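Entretien d'une pince à deux doigts : les réglages de Fadwa Salem

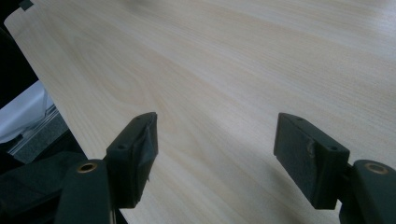 Les deux doigts au-dessus d'un panneau clair ; ruban noir sur le patin gauche, patin droit nu.

Chez Praltska, Fadwa Salem tient la fiche de maintenance de la pince. Contrôle tous les 100 cycles, démontage complet en juin. « Je commence par les patins. Deux trous sur le dessus de chacun, on vérifie l'alignement avant de resserrer. »

Le ruban est un consommable. « Quand les bords plissent ou s'effilochent, je le note. Je remplace à la fin de la série, jamais au milieu, sinon l'ouverture à vide change et il faut refaire le zéro. » La dernière série comptait 1 117 prises.

Sur le patin nu, elle relève les éclats à l'ongle. « Une petite marque en face avant, je la laisse. Sur une arête, je dépose le patin. »

Les inserts filetés, couleur laiton, demandent plus de soin. Mounir Naciri, qui assure le montage, a limité le couple après l'arrachement d'un insert. « On visse à la main, puis au tournevis dynamométrique, sans frein filet. »

Reste le jeu entre doigt et patin. Salem le mesure à la cale, doigts ouverts à 40 mm. « Au-delà de la tolérance, je reprends d'abord le côté gauche. »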